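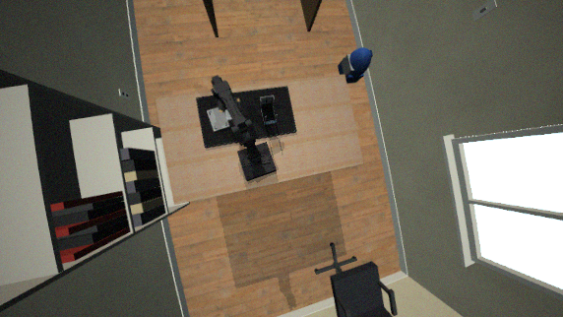 Should a public library have one big shared table? It should, and it should be long enough that strangers can sit at it without feeling they've crashed somebody's dinner.

I've been going to the Ostton library since I was small, and for most of that time the seating was study carrels, those little booths with sides that come up past your ears. They're fine. I wrote half a college thesis in one. But last February the branch took out a row of carrels and put in a single long table, and I have been a pest on the subject ever since, so the newsletter kindly gave me a page to get it out of my system.

The first thing I love is that the table doesn't ask what you came for. At a carrel you study. At the computers you use a computer (and watch the timer in the corner of the screen). At the long table I have seen tax forms, seed catalogs, a baby blanket halfway through its knitting, and a chess problem that two men argued over in whispers for most of an afternoon. They'd never met! One of them had only sat down to read the paper.

The second thing is how well people behave. I expected fights over elbow room and crumbs in the atlases. What I got was eight people shifting their bags without a word so a ninth could sit down. You work better with others working near you, too. I can't prove that, but I've finished more books at that table than I ever did on my own couch, where the phone is.
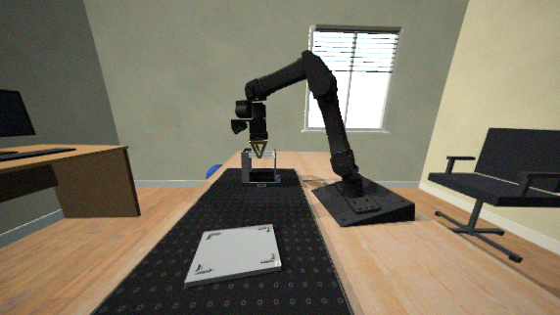
A long table with a bright window behind it.

Now, the money. Our branch logged 1,138 visits the month before the change, and I'd dearly like to tell you it doubled afterward. I don't know. Friederike Lenz at the front desk says the door counter has been broken since spring and counts strollers twice. What I can tell you is that I've had to get there earlier to find a chair, and I'm delighted about it.

A table is cheap, as library things go. It has no license to renew and it never needs a password. When the Durer branch asked for the same thing, they were told to wait for the next round of furniture money, and I think that's a shame, with so many good tables sitting in school storage all over the county. Somebody with a truck could settle it in a weekend.

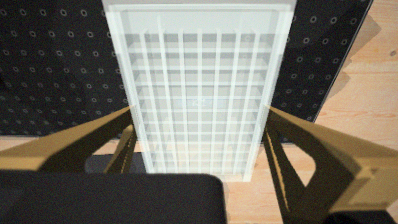
Zuleica Brandão wrote to me after my last piece that I was forgetting the people who need walls. She gets distracted easily, she said, and for her a carrel is the only place in town where she can read a full page without looking up. Please don't cheer for every one of them to go.

She's right, and I should have said so sooner. Keep some carrels. Keep the good ones by the back wall, with the lamps that work. A library with only a long table would be as lopsided as the old one was, and quiet people already give up enough ground in public places.

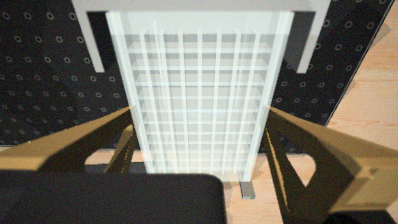 Still, I want the table to be the thing you meet first when you walk in. Put it where the light is good and leave the middle of it clear — no rack of flyers, no potted fern, no sign about the printer. Let people spread out a map. If the Veloso branch ever gets its turn, I'll drive over with a thermos (lid on, Friederike, I promise) and sit there until closing time.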